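Fetero Bottle Set
Data card and README, revision dated 2021-09-20

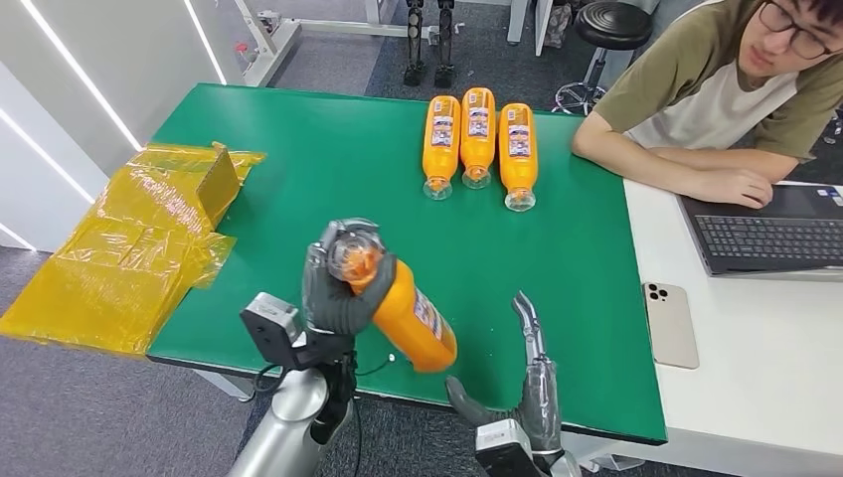
The set holds demonstrations of a two-handed humanoid picking up orange drink bottles from a table and putting them in a lined box. It was put together at the Mapplebeck lab for training and checking imitation policies. Questions about the recordings go to Joanne Bramwell. Questions about labels and file layout go to Sunita Uniyal.

What is in it

1,026 episodes for training and 101 held back for testing. The test episodes were chosen by session, so no session appears on both sides of the split. Please keep it that way if you re-split. An earlier version shuffled episodes freely and the test scores were too good.

Each episode is one bottle, from the first arm motion to the hand opening over the box. A table with four bottles gives four episodes, recorded back to back. The bottles left on the table are part of the observation and should not be masked out.

Each episode folder contains:

head.mp4: color video from the head camera
joints.csv: arm and finger positions for both sides, with commanded and measured values in separate columns
meta.json: session number, operator code, bottle number, which hand was used, outcome
notes.txt: only present if the operator wrote something

Time stamps in joints.csv and head.mp4 come from the same clock. The first few rows of joints.csv can be earlier than the first video frame. Drop them.

How it was collected

One operator drives the arms and a second person sits at the desk beside the table with the laptop, starts and stops the recording, and enters the outcome. The second person is often in view of the head camera. We did not crop or blur the video. Everyone who appears signed a release for research use, and the terms are in RELEASE.txt.

Bottles start lying on their sides on the green tabletop. Spacing and angle were changed by hand between rounds. In most sessions the necks face the robot. Sessions from January onward include 36 episodes with the necks facing away, marked "reversed" in meta.json. They are harder and you may want to report them on their own.

Operators were asked to grip near the neck and to lift before moving sideways. Not all of them did. Grips lower on the body are kept and carry no special mark.

Outcome labels

placed: bottle released inside the box
dropped: bottle left the hand before reaching the box
missed: hand closed without the bottle
stopped: operator or desk ended the run early

Dropped and missed episodes are in the training split. If you want clean demonstrations only, filter on "placed". A second pass over the labels was done from video by Sunita, and where she disagreed with the desk entry her label is the one in meta.json. The original is kept under "outcome_desk".

Known problems

The yellow plastic liner moves between sessions and sometimes within one. It can cover part of the table edge. Policies trained on a few sessions tend to latch on to its shape.

Bright strip lights at the left side of the room cause glare in some recordings. Exposure was automatic.

Finger positions on the left hand have a small offset in the first two sessions. Use fix_offset.py before mixing them with the rest.

All bottles are the same color and shape. Do not expect a policy trained here to handle other containers. The Berholm set uses the same joint layout and covers cups and cartons, and the two can be loaded together.

Size and access

The full download is 1,815 GB. A small sample with one session is in the folder named mini and is enough to test a loader. Copies are on the Drambridge server under /fetero/bottles. Ask Joanne for an account.

Changes

v3: reversed episodes added, labels rechecked
v2: split by session
v1: first internal release, no longer supported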